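Purndale Public Library to Expand Home Paperwork Program to All Branches

Free sessions help residents sort, store and safely discard household records

PURNDALE – The Purndale Public Library announced today that its Home Paperwork Program will be offered at every branch in the library system beginning in January. The program, which opened as a trial at the Escobar Street branch, gives residents free, practical help with the bills, tax records, insurance letters, medical statements and family documents that build up in most homes.

A total of 649 households took part during the trial period. Demand was greatest among residents settling the affairs of a parent or spouse, people preparing to move to a smaller home, and self-employed workers who keep business and personal records in the same place. The library board approved the wider program at its Tuesday meeting.

"Paper is a quiet burden," said Ifeoma Adeyemi, director of the Purndale Public Library. "People come to us with a question about one missing certificate, and we learn that they have been afraid to open the hall closet for years. The library has always helped people find information. In this case the information is already in their own homes, and they need a method for getting to it."

How the Program Works

Residents may register for a group workshop, a one-on-one appointment, or both. Workshops last 2 hours and are limited to 21 participants. Each begins with a short talk on which records should be kept permanently, which may be kept for a set period, and which can be discarded once they have been checked. Participants then work through a bag or box of papers brought from home, with library staff on hand to answer questions.

One-on-one appointments are intended for residents with more complicated needs, such as estate papers, records in more than one language, or documents damaged by damp or mold. Damaged items should be placed in a sealed bag before they are brought into the building. Library staff do not give legal, tax or financial advice and will not complete forms on behalf of participants. Where professional advice is needed, staff will provide a list of local services that offer free or reduced-cost consultations.

All participants receive a printed record-keeping guide, a set of folder labels and a one-page household inventory sheet. The guide has been revised following comments from trial participants. The new edition uses larger type, adds a section on paperless accounts, and moves the chapter on wills and property deeds to the front.

The program uses a simple sorting method in which each sheet is handled once and placed in one of several groups: permanent, active, waiting and discard. Participants are encouraged to begin with a small, recent pile and to leave photographs and personal letters until the end. Staff found during the trial that residents who started with letters seldom reached their bills.

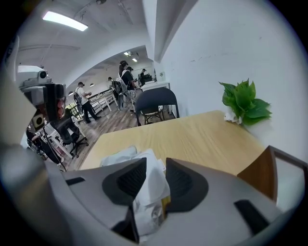
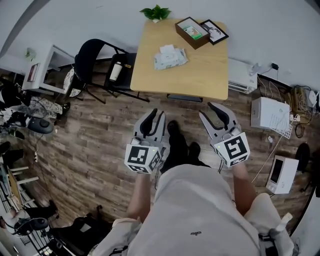 For Vira Lytvynenko, the hardest part of the method was the discard pile, and she said that she had kept every electric bill since moving to Purndale because she believed she was required to. "I had boxes of them under the stairs," she said. "I asked three times whether I could really let them go. Now I have one folder, and my daughter knows where it is. I would have liked a longer session, though. I was just getting into it when it was time to pack up."

The library has taken note of similar comments. Residents who attend a workshop will now be able to book a follow-up visit at the same branch without registering a second time.

Secure Disposal

A secure shredding service will be available to program participants at all branches. The service is provided by Famuden, a document disposal firm based in Purndale, under an agreement with the library. Locked collection consoles will be placed in staffed areas and emptied on a regular schedule. Material will be shredded and sent for recycling.

"Many identity theft cases begin with something very ordinary, such as an old bank statement left in a recycling bin at the curb," said Hendrik Molefe, operations manager at Famuden. "Our advice to residents is to treat any page with an account number, a signature or a date of birth as private. If there is doubt, it goes in the console."

Participants are asked to remove binder clips, plastic sleeves and hard covers before depositing papers. Staples and small paper clips may be left in place. The consoles are not able to accept compact discs, memory cards, checkbooks with vinyl covers, or plastic bank cards. Items placed in a console cannot be retrieved, and residents are urged to review each page before letting go of it. Crumpled or folded sheets should be flattened where possible so that the consoles do not fill before their collection day.

Access to the shredding service is limited to residents registered with the program. Businesses, including home businesses disposing of customer files, should make their own arrangements.

Scanning and Digital Copies

Flatbed and sheet-fed scanners will be available at the Escobar Street, Riverside and North Purndale branches. Residents may scan documents to a personal memory device or send them to their own email address. The library does not keep copies, and scanner memory is cleared at the end of each appointment.

The library recommends that original copies of birth, marriage and death certificates, military discharge papers, property deeds, wills and naturalization papers be kept even after they have been scanned. Staff can show residents how to name and arrange digital files so that they can be found later by another member of the family.

Funding

The expansion is supported by a grant from the Jorell Family Fund, which has previously supported adult reading classes in Purndale. The grant will cover printed materials, scanners for two branches, and the shredding agreement for its first year. Staff time will be met from the library's existing operating budget. No fees will be charged to participants.

"The trustees were impressed by how modest the request was and by how many people it would reach," said Arnout Nijs, chair of the Jorell Family Fund. "We were also struck by the number of adult children who attended with a parent. These are difficult conversations to start at the kitchen table, and a public library is a good place to have them."

The library expects to serve over 1135 households in the first year of the expanded program. A report on attendance and participant feedback will be presented to the library board at the end of that year.

Registration

Registration is open to all residents of Purndale and may be completed at any branch service desk, by telephone or through the library's website. A library card is not required. Proof of address will be requested at the first visit. Workshops will be held on weekday mornings at the Riverside branch and on weekday evenings at all other locations. Saturday sessions are planned for the spring.

Sign language interpretation, large-print materials and translated copies of the guide are available on request when registering. Residents who are unable to travel to a branch may ask to be placed on the list for home delivery of the guide and inventory sheet.

Community groups, senior centers and places of worship wishing to host a workshop at their own location should contact Ostap Romaniuk, adult programs coordinator, at the Escobar Street branch. Host organizations must provide tables, seating and an accessible restroom.

About the Purndale Public Library

The Purndale Public Library serves the residents of Purndale through its branches, its home delivery service and its online collections. Its adult programs include reading and language classes, job search assistance, computer training and local history workshops.

Media contact: Ostap Romaniuk, Adult Programs, Purndale Public Library, Escobar Street branch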